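Home Decor Basics, Session 4: Painting and Refinishing Wood Furniture
Instructor: Aba Dogbe
Handout for students, revised May 18, 2020

Before you start

Find out what the old finish is. Rub a hidden spot with a cotton ball and denatured alcohol. If the finish gets sticky, it is shellac. If nothing happens, try lacquer thinner on another spot. A finish that ignores both is probably varnish or polyurethane, and you can sand and prime right over it once it is clean.

Furniture made before 1978 may carry lead paint. Use a test kit first. Do not dry sand a piece that tests positive.

Cleaning

Take off knobs, hinges and drawer pulls and put the screws in a labeled bag. Wash the piece with a degreaser, wipe it with clean water, and let it dry overnight. Kitchen pieces need two washes. Wax left on the surface will make paint fish-eye.
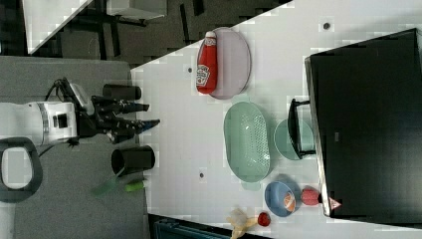 Cups on their sides by a white tabletop.

Sanding and priming

Scuff the whole surface with 120 grit, then 220. You want it dull all over. Bare wood is only needed where the old finish is flaking. Vacuum, then wipe with a tack cloth.

Use a shellac-based primer on pine, cherry and anything with a red stain. Water-based primer lets the color bleed through, usually a day or two later when the top coat is already on. One coat is enough for most pieces, two over knots.

Painting

Plan on 3 thin coats. Brush the corners and trim first, then roll the flat areas with a foam roller. Leave 4 hours between coats, more in humid weather. Sand lightly with 320 between coats.

The dresser we will follow in class is the Annan dresser from the October group, done in Darnel, a gray-green. The drawer fronts were painted separately, lying flat. Its top came out smoother than the side panels, which were brushed upright and have two runs near the foot.
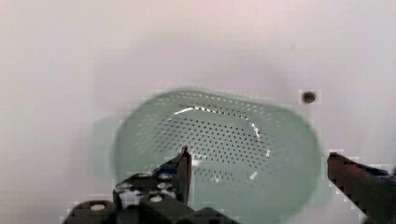 Benedicta Annan disagrees with the 4 hours. She wrote on her copy of this handout, "My second coat dragged at 4 hours and was fine the next morning. I would tell people to wait overnight if they have the room." Overnight is acceptable for any coat and better for the last one.

Top coat

Tables and dresser tops need a clear water-based polyurethane. Stir it, never shake it. Oil-based poly yellows over white and pale colors. Dry to the touch does not mean cured, so keep lamps and trays off for 3 weeks.

For next session

Bring one drawer or a small stool, cleaned, hardware off. Read the section on stain.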